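Tillport go out in the second round, and I'm still hoarse

Well, that's that, then. Tillport's cup run is over, beaten 5-4 at home by Morari in a second leg I will be boring people with until I'm old. If you weren't at the rink on the night, I'm sorry, you missed a belter. If you were, you'll know why I'm typing this with a mug of honey and lemon next to me.

I should say first that I didn't expect much. We'd come back from the first leg level, which flattered us, and half the defence had been passing the same cold around since the start of December. I got to my seat with a tray of chips and very modest hopes. Then Morari scored with their first proper attack and I thought, right, could be a long one.

Only it wasn't! Gaurav Grewal, who has spent most of this season on the third line looking a bit lost, picked up a loose puck behind the net, came round the post and tucked it in before the goalie had worked out which side he was coming from. One each. The noise was something else. The chap in front of me dropped his glove in my chips and neither of us did anything about it until the restart.

We were ahead by the first break, thanks to a deflection off somebody's skate (they've given it to our captain, and he took it with a completely straight face). And for the first half of the second period we were the better side by a distance. Quick passing, everyone finishing their checks, the puck coming out of our end at the first time of asking. I've been moaning since October that we dawdle coming out of our own zone, so fair's fair, they'd sorted it.

Then came the penalties. Three in one period, and I can only really argue with one of them. The hooking call was soft. The other two were daft, and you can't hand a power play like Morari's that much time and get away with it. They move the puck so quickly that our four were chasing shadows, and they scored twice in no time, both from the same spot at the top of the left circle. Same player, same shot, same corner. I'd have liked to see somebody stand a bit closer to him the second time, but I'm up in row F with a scarf on, so what do I know.

So it was 3-2 to them going into the last period, and you could feel the place go a bit flat. I went for a tea. The queue was dreadful and I nearly missed what came next, a lovely wrist shot from Grewal again, high over the shoulder. I saw it from the top of the stairs with a cup in each hand and couldn't clap. Three each.

Morari went back in front, we levelled it with a scramble that must have had every player on the ice in it, and at 4-4 I honestly couldn't look. My sister texted asking for the score and I sent her a row of exclamation marks, which she said wasn't helpful.

The winner came late on. A face-off lost in our end, a shot from the blue line through a crowd, and I don't think our goalie saw it until it was behind her. I won't hear a word against Pramila Vashisht, mind. She was brilliant all night. There was one save in the second period, sliding across with the pad up, that had the Morari fans on their feet as well. She stayed out on the ice a good while afterwards, tapping sticks with everyone, and the whole end sang her name.

Speaking of Morari fans, they brought 180 with them, with drums, and they were grand company. A group of them were in the pub by the bus station later on and bought a round, and I'm told they've got a long trip to Serra in the next round. I wouldn't fancy that myself. Serra's rink is small and freezing and the home side come at you from the first whistle. But with that power play they'll have a chance, and I think I'd quite like them to win it now, if only so we can say we lost to the winners.

As for us, it's back to the league. We're away at Cladora next and we've not won there in ages, though they've been leaking goals lately and Grewal's finally got his shooting boots on (skates, fine). The coach said after the game that she was proud of them and cross with them at the same time, and I'd say that about covers it. She wants more discipline and so do I. If we stay out of the box, I don't see a team in this league we should be scared of.

One bit of housekeeping. The supporters' coach to Cladora is filling up, so put your name down at the merchandise stall if you want a seat. It leaves from the car park behind the rink at 4 in the afternoon and it won't wait, as I found out last season. The raffle on the night made 500 pounds for the junior section, which goes towards new kit for the under-tens, and the winning ticket for the signed stick still hasn't been claimed. It's a green one. Check your coat pockets, please, and your chip trays.

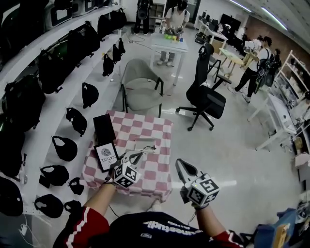
And if whoever's glove it was is reading this, I've still got it. It's been through the wash and only smells slightly of vinegar, and I'll bring it with me to the next home game, same seat as always.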